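Slide 4 – Paper, tape and a clear table
Despina Liapis, Triltside home skills evening

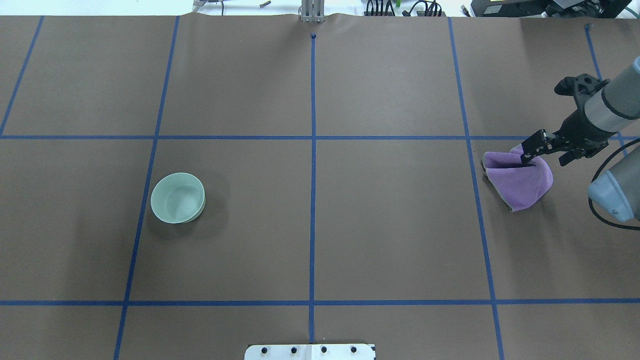

Brown paper, blue tape, one mint-green bowl and a purple cloth.

Start with the paper! Ask who has a roll at home (hands up, wait for them). I love this stuff – it covers the whole tabletop and you can draw on it.

Then the tape. Blue masking tape, long strips, straight over the paper. Don't fuss about perfect lines, mine always wander. Each box gets one thing. The bowl has a cell pretty much to itself, and look how easy it is to spot!

Cloths are my favorite bit. Bunched up like the purple one, a cloth takes up loads of room, so fold first and then pick a box.

Mention the Gritosholm sale: 239 items sorted on tables like this, all in one afternoon. Pause for questions about tape.

Pass the spare rolls around – next slide is drawers.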